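# The sorting table at Pridell

May 2, 2024

At Pridell we sort returned household goods. Until December this was done only by hand, 400 pieces in a shift. Now one table has a robot arm, and the people who worked there have partly different tasks. Sevim Altıntaş and I made this small gallery for colleagues in the other building. 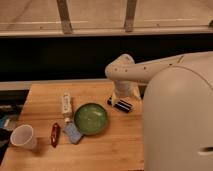 *The arm over the striped piece, with the green bowl and the blue sponge beside it.*

Şengül Bilgin stood at this table for seven years. She now prepares the goods and decides about the difficult cases – broken, open or without a label. She says her shoulders are better, but she talks less with the others during the day, and she misses that.

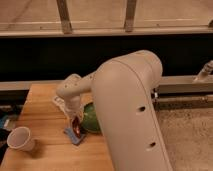 The training took 20 hours for each person and was paid. Two colleagues asked to stay with hand sorting, and this was accepted. We still discuss who should stop the arm when the line is late – for now, any person at the table may do it.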